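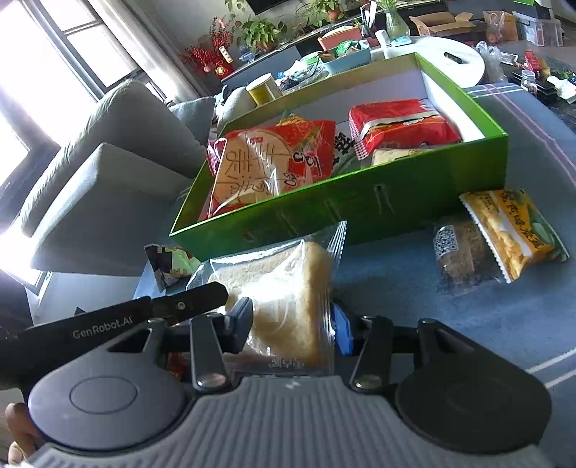

A piece of bread in a clear wrapper, and a lime-green box.

What does your skin do all day?

I used to think skin was a bit like wrapping paper. It kept my insides in, it went pink at the beach, and that was the end of it. Then I had to look after a very itchy pair of elbows one winter and I started reading, and now I can't stop going on about it (ask my family!).

So, skin. It's the biggest organ you've got. An organ is a part of your body with a job to do, like your heart or your lungs, and your skin has loads of jobs. It keeps water in. It keeps germs out. It helps you cool down, and it tells you when you've trodden on a bit of Lego.

It comes in 3 main layers. The top one is called the epidermis (say it like this: eppy-DER-miss). The very outside of it is made of dead cells, which sounds horrid, but they're flat and tough and they overlap a bit like roof tiles. Between them there's a fatty sort of glue. New cells grow at the bottom and get pushed up, and the old ones on top drop off. Some of the dust in your bedroom is you!

Under that is the dermis, where you'll find your sweat glands, the roots of your hairs and lots of tiny blood vessels. It's stretchy too. Pinch the back of your hand gently and let go, and watch it ping back. Now try it on a grandparent, if they'll let you. Older skin usually goes back more slowly, as it has less of the stretchy stuff left in it.

The bottom layer is mostly fat, and it's there to keep you warm and give you some padding when you fall over.

So why does skin get dry?

Water is always sneaking out through your skin, even when you aren't sweating. Cold air and central heating make it sneak out faster. So does a really long hot bath with lots of bubbles, which washes away some of that fatty glue I told you about. Then your skin feels tight and rough, and it might itch.

I grew up in Simholm, where the wind comes straight in off the sea, and by March the backs of my hands were like sandpaper. My gran's answer was a big tub of plain white cream, the kind with no smell at all. I wanted the strawberry one. She was right, annoyingly, because perfume can sting when your skin is sore.

What does cream do, then? Most of it is water and oil mixed together. The oily part sits on top and slows down the water that's trying to get out. It works best if you put it on just after you've washed and patted yourself dry.

Do you need a face mask, or a serum, or one of those tiny expensive pots? No. I see children asking for them in shops all the time, and some are made for grown-ups who are worried about wrinkles. You haven't got wrinkles! Strong creams like that can make young skin red and sore. A gentle wash, a plain cream if you're dry and sun cream when it's sunny will do you nicely.

If your skin is cracked, or bleeding, or so itchy you can't sleep, tell a grown-up. A pharmacist or a doctor can have a look at it.

Something to try at home: press a bit of clear sticky tape on the back of your hand, peel it off slowly and hold it up to the light. See the little pale specks? Those are skin cells. I did mine 17 times on the same spot once and it went quite red, so please just do it the once.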